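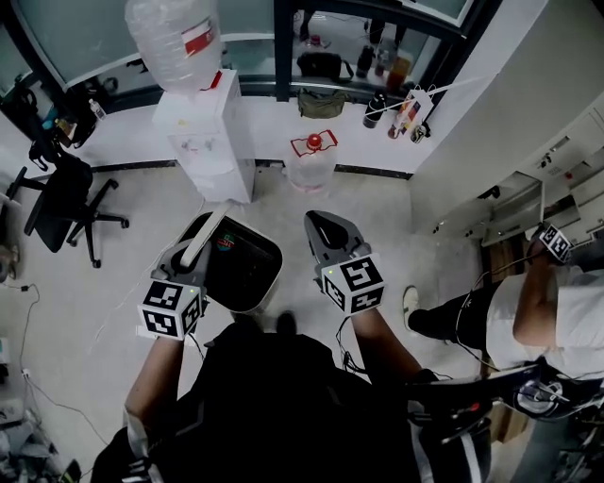

One operator at the Cutholm park wrote back that the old guide's "ten-minute leveling" took them most of a morning, and we have no reason to doubt it. Plan accordingly.

4. Leveling the Varncombe Mini Train Track

1. Lay the oval on firm ground. The sales sheet says grass is fine. We would not run a loaded train on grass.
2. Join the sections with the clips supplied, 2 per joint. Push each clip until it clicks, then pull on it. A click alone proves little.
3. Set the level across both rails at every joint. Shim any gap you find.
4. Run the engine empty for 4 laps at low speed, then recheck the clips.

Note: The rated load is up to 210 kg, riders included. That figure comes from Gornau, who build the cars, and assumes new wheels. Treat it as a ceiling — worn wheels will not carry it.

Caution: Keep the fence 100 cm from the track on all sides. Paint on the ground is not a fence, whatever the brochure shows.

5. Run the train with riders only after step 4 has been repeated with no loose clips.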